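Unit 3 handout: Comparing hand-held grippers
Notes by Mahtab Jafarzadeh, for the lab section

Welcome back, everyone. Last time we spent most of the hour on arms and controllers, and I promised that this week we would finally get down to fingers, my favorite part of the course (I will try to keep the enthusiasm within bounds, but no guarantees). Please bring your lab notebook and leave the laptop in your bag until the second half.

You will be trying two finger sets, the Girnitz and the Carkley. The Girnitz pads are smooth and rather stiff. The Carkley pads are softer and a good deal grippier, and they also pick up lint like nobody's business, so wipe them down between runs. Each pair of students does 12 picks with one set, swaps, and then does 12 with the other. Write down every drop, even the silly ones - the silly ones usually teach us the most.

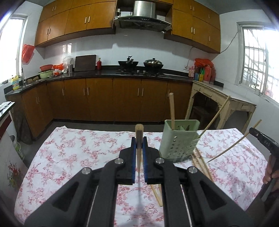

Thin, round objects are where I would like you to slow down and think. A box is forgiving, because two flat pads meet two flat sides and the friction is spread over a nice big area. A cylinder touches each flat pad along a narrow line, and if the pad is soft it gives a little and that line widens into a strip. Now take the chopstick between the blue ribbed pads, held upright with its rounded end poking up above them. Ask yourself which way it could still turn. It could spin about its own length, or it could tip forward or back in the plane of the pads, and those two motions are resisted quite differently. Sketch both in your notebook before you touch the hardware, and mark where you think the ribs would help.

A few words on scoring. We use the Pintér sheet again, the same one as in June, with a column for the grasp and a separate column for the placement. A stick that is picked up cleanly and then rotates on the way to the holder gets full marks in the first column and none in the second. Please don't average the two, however tempting it is!

Reading for next week is chapter 3 of the Brudmont notes, on contact models. You may skip the long derivation at the end, though I do think it is rather lovely. Lab sheets go in the tray by my door.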